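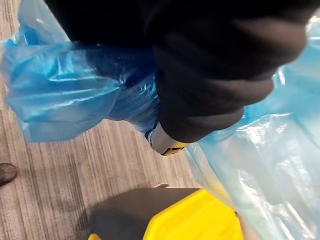

Ultier bin-round service -- trial checklist with comments
Site: Cultton, first-floor offices. Supplier: Dorkow. Date: 20 September 2021

We use cookies to remember your settings. Accept / Manage choices

1. Stop button and handset tested before the round. PASS
Both worked at the first press, and I was very glad to find the handset has proper big buttons you can find without your glasses on.

2. Walking routes at least 800 mm wide. PASS, with a note
The tightest spot is by the door, and that is nearly 40 mm over the limit. Please ask people to push their chairs in at the end of the day.

3. Floor covering sound, no lifted edges. PASS
The carpet is in good order. The pattern is a busy one, so do look twice for paper clips and the like.

4. Bags held by the gathered neck. PASS
I would like this kept as the rule for every bag, large or small -- Dorkow's handbook allows a side grip as well, and I should be happier if it didn't.

5. Free hand kept open near furniture and small bins. PASS
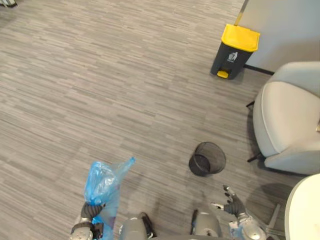

Item 5: bag in the left hand, right hand open, mesh bin on the carpet.

6. Bags within the agreed load. NOT CHECKED
Our scales were away being mended, bless them. To be done at the next visit.

7. Staff keep clear while the arms are moving. ADVISORY
Everybody was terribly interested, which is lovely, but feet do creep closer. Floor tape would help, and Karamanlidis can supply it under order line 686.

8. Pedal bins left with lids shut. PASS

9. Spare bags stored away from heaters. FAIL
A box of 200 was sitting right up against the radiator in the store cupboard. Moved during the visit, but it needs a shelf of its own.

Overall: fit to carry on with the trial until November, with items 6 and 9 to be looked at again first.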